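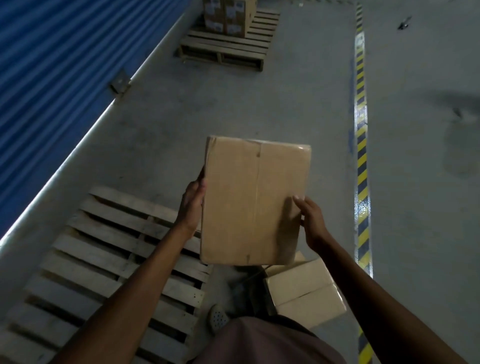 About Ballden

Ballden is a small company which records everyday manual work and prepares it as teaching material for robots. Our customers build machines that should one day lift, turn, stack and sort goods. Before a machine can learn such a task it needs many good examples of how a person does it. These examples we collect, check and deliver.

We started in a rented room behind a furniture shop, with one helmet and one laptop. Today we have our own hall in Lekaritz and a second, smaller workplace in Matheson, where mostly kitchen and laundry tasks are recorded. In Lekaritz we do cartons, pallets, crates and shelves.

How we work

The people who record for us are employed by us and paid by the hour, not by the number of recordings. Most of them have worked before in warehouses, shops or removal firms. They wear a light camera on the head and do the work in the way they are used to. We ask them to keep both hands in view when they hold something and not to hurry. If a box slips, they pick it up again and continue. Such recordings we keep too, with a note, as a robot must also learn what to do after a mistake.

One recording is one task from beginning to end, for example to take a carton from a pallet, turn it so that the label can be read, and put it down on another pallet. Afterwards a second person watches it and writes in short sentences what the hands are doing, and when. A third person compares the sentences with the recording. When the two do not agree, they look at it together.

Our largest collection until now is called Flaltis. It contains 3,449 recordings of carton handling, made with 318 different cartons. We wanted used cartons, with old tape and soft corners, because new ones are all too similar. In July we added 598 recordings in which the person walks with the load between two places. On a good day the team in Lekaritz can make up to 450 recordings, but we do not plan with this number.

What we do not do

We do not record in public places. Faces of other persons are removed before a recording leaves our house. Everybody who records for us can ask to see their own material, and can ask us to delete it. We do not use the recordings to measure how fast somebody works, and our customers must sign that they will not do it either.

Visit us

Customers and schools are welcome in Lekaritz. Please write to us two weeks before, and tell us how many persons will come. Closed shoes are necessary in the hall. Parking is in the yard, on the left side after the gate.

This page was last changed in September 2024.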